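We started Kourkoulas because we were tired of reading product labels that said nothing. "Natural." "Premium." "Artisan quality." Glykeria Lazaridis had spent years buying home goods for a department store, and she kept a folder of the worst ones. Pantelis Gavalas repaired the same goods after they fell apart. The two of them compared notes, and the company came out of that.

## What we do

We test household goods and write down what we find. People send us a thing, or we buy it ourselves at full price in an ordinary store, and we check it against whatever the seller claims. We do not give stars. We do not hand out badges, and we have turned down two companies that offered to pay for one.

Our reports are short and some of them are dull. A blanket that sheds a little and washes fine gets a page saying so. We have published 408 reports to date. Most of the products were okay, a fair number were worse than the price suggested, and very few deserved the words on the box.

Soft goods still make up the larger share of the work. Fleece is a good case for our kind of reader, because the curl on the outside sells it and the backing decides how long it lasts. We look at both, and at the edge where they meet. 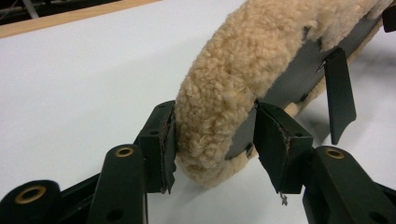

## Who pays for it

Fair question, and we would ask it too. Readers do. A year's subscription gets you every report plus the right to send in one item. We have 890 subscribers, and that covers rent, supplies and four modest salaries. It doesn't cover advertising, so you probably heard about us from a relative who complains a lot.

We once took a grant from Javard, a trade group, and gave the second half back when they asked to see drafts. The letters are on file and you can read them.

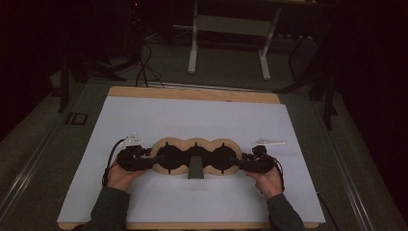 Nektarios Gkikas runs the workroom, and he has little patience for the idea that testing needs to look impressive. He wants the item flat, the light steady and the notes written the same day. A piece of wood cut like three circles run together, with three black discs on each lobe, can be sold as a tray, a toy or a "wellness object," and the label would tell you the same amount each time. His rule is that whoever opens the box writes down what the thing is before reading what the maker calls it. The two descriptions match less often than you'd hope.

## Things we got wrong

We praised a kettle by Bukemden in our first year and the lid hinge failed on most of the ones our readers bought. The report is still up, with a correction at the top. We also called a Skukico lamp flimsy when our sample had been damaged in shipping – they complained, they were right, and Markos Sfakianakis retested it with a new one.

If you think another report is wrong, write to us with details. "I like mine" is nice to hear but we can't do much with it.

## Visiting

The workroom is open to subscribers on Sunday from 10 a.m. Ring twice, the bell sticks. We close for all of July.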